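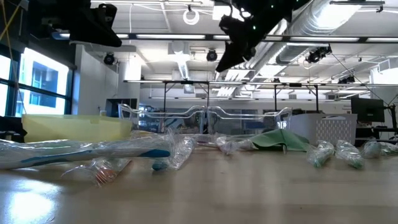
**FOR RELEASE 01/11/2020**

# Drusia brings two-armed sorting help to its Flundau packing rooms, and every member of the crew stays on

FLUNDAU – Drusia, the family-run firm that has been packing small household orders in Flundau for longer than many of its customers have been keeping house, is happy to share that robot arms are now part of the daily work in its packing rooms. The arms pick up bagged goods from the table and set them in bins and baskets, a job that until now was done by hand from the first minute of the shift to the last.

Anyone who has spent a day at a sorting table will know what that means for the shoulders and wrists. The bags are light, and no single one of them is any trouble, but 3,290 of them pass through on a busy day, and clear plastic has a way of slipping and bunching up just when a person is in a hurry!

"I started at that table, and I was fond of it, and I still went home with sore hands more often than I told my family," said Leen Hakim, who leads the packing crew. "So when the idea came up, I wanted two things in writing: that my people would keep their jobs and their hours, and that they would be the ones to say when the arms were doing the work properly. We got both, and I have to say the mood here has been lovely."

All 40 members of the crew have kept their positions and their pay. Eight of them finished a paid training course this winter and now look after the arms during the shift, setting out the goods, clearing a bag that has been dropped and stopping the work whenever something doesn't look right to them. The others have moved over to checking orders, packing gifts and answering customers, which many had been asking to do for quite a while.

The system was put together with Derkasell, and its engineers spent 90 days working side by side with the crew before the first regular shift.

"We came in with a plan, and the packers very kindly took it apart," said Diệp Đồng, project lead at Derkasell. "They showed us how a soft item shifts inside its bag and which pieces they would never grab from the top. A good deal of what the arms do today we learned from watching them and asking a great many questions."

Soft and oddly shaped goods still go to a person whenever the arms can't get a good hold, and the crew expects that to remain so for some time. A second table, for orders from the Khương line, is planned next, and training places will be offered to current employees first.

Neighbors, customers and local schools who would like to visit are warmly invited to ask for Leen Hakim at the Drusia front office in Flundau. Press questions are welcome there too.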